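Stale fuel in small engines

Stale fuel is petrol that has been stored long enough to lose the qualities an engine needs to start and run well. The term is mostly used of the small engines found in outboard motors, quad bikes, generators and garden machines, which may sit untouched from the end of one season to the beginning of the next, often with whatever was left in the tank still sloshing about inside.

Petrol is a blend of many different liquids, and the lightest of them evaporate first. These are the very ones that help a cold engine to fire, so a machine that ran sweetly in autumn may need a great deal of pulling on the cord come March. At the same time the fuel reacts slowly with the air and leaves behind a sticky, varnish-like gum, which has a particular fondness for the tiny passages of a carburettor. Old petrol often darkens and takes on a sour smell, rather like old paint, although the nose alone is not a dependable test.
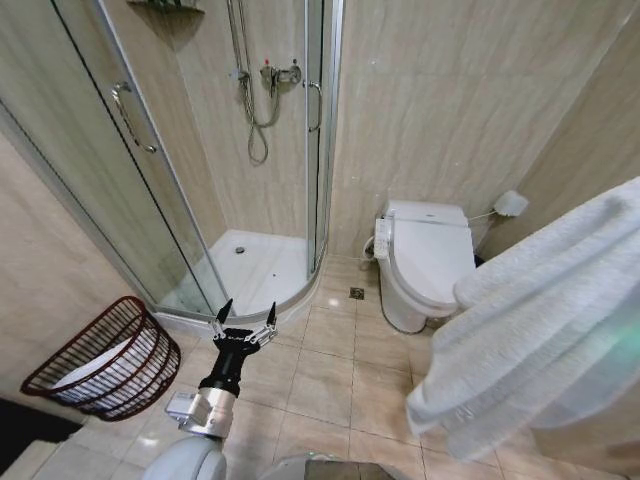 How long petrol keeps depends a good deal on how it is stored. A full, tightly closed container in a cool shed will outlast a half-empty tank in the sun, and fuel left in a vented tank may begin to turn within 3 months. Stabilisers, such as the Ondex additive sold by many boatyards, slow the process down if they are mixed in while the petrol is still fresh, but they cannot bring old fuel back to life.

An often-repeated account of the problem comes from the Nendgate boating club, where the engineer Desmond Lyons kept a workshop log for 18 years. He recorded 205 outboards brought in as poor starters, and put more than half of them down to old petrol. His notes, later gathered up as the Sedgwick papers, are still passed around among owners - usually with a few oily thumbprints added along the way.

Fuel that has gone off should never be poured down a drain or on to the ground. Many council recycling sites will accept it in a suitable, labelled can, though it is wise to ring beforehand, as some set a limit on the amount.

See also: Carburettor; Fuel stabiliser; Winter lay-up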